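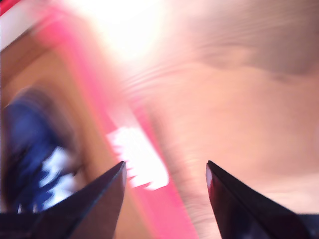
Motion blur behind two dark gripper fingertips.

Motion blur is the smearing of a picture that happens when the camera, or whatever it is pointed at, moves while the shutter is open. It is one of the oldest faults in photography and, given a frame and a title, one of the oldest effects.

Causes
A photograph records a stretch of time, however short. Anything that shifts during that stretch is spread along its path, and the longer the exposure, the longer the streak. Near objects smear more than distant ones when the camera slides sideways. If the camera travels along with its subject, the subject stays fairly sharp and the background takes the damage. This is called panning when done on purpose.

Blur from a moving camera is usually known as camera shake, a term that places the blame where most photographers would prefer it not to go. It is distinct from poor focus, which softens points into discs and has no direction, although the two are often found together in holiday albums.

History
Early plates needed such long exposures that people walking through a street could vanish from it entirely. Sitters were held still with head clamps, hence the expression of settled misery in many family portraits. Faster plates did away with the clamp; the expression took longer to go.
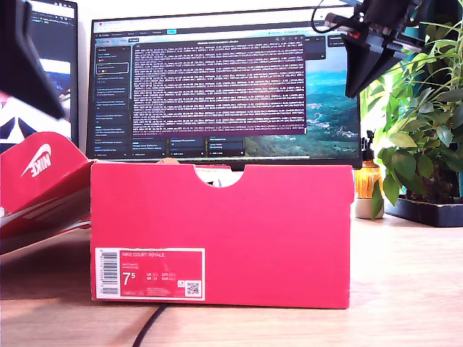 Deliberate blur has had its defenders ever since. Rebecca Lo Presti's handbook The Willing Smear gives 71 pages to panning and one to the tripod, which she calls "furniture". Finbarr Mulligan replied in the quarterly Juda that most of her plates showed the same bus — a charge she accepted, adding that it was a good bus.

Prevention
The usual remedies are a shorter exposure, more light or a firm support. A common rule for hand-held work puts the shutter speed at one over the focal length, so a 100 mm lens calls for 1/100 of a second. The rule assumes steady hands and is quoted mainly by people who have them. Flash can also freeze movement, along with everyone's eyelids halfway down.

See also
Long exposure
Image stabilisation
Panning (camera)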